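Section 6: Setting the timer on your Wingate water softener

1. Hold MENU until the clock flashes, then set the time. I do mine with a cuppa to hand!
2. Pick your hardness number. Mine's 12.
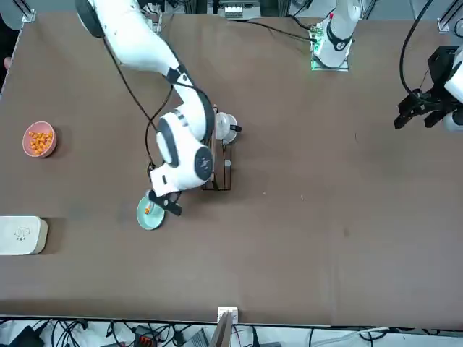 Dhillon reckons you should go one higher if your kettle furs up quickly, and I'd go along with that.

3. Choose a rinse time – I like 2 a.m.

Caution: never open the valve mid-rinse.

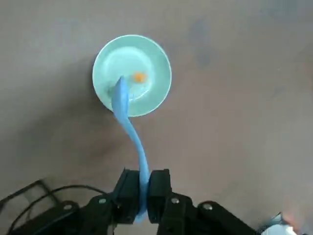
4. Press SAVE and wait for the beep, then pop the lid back on.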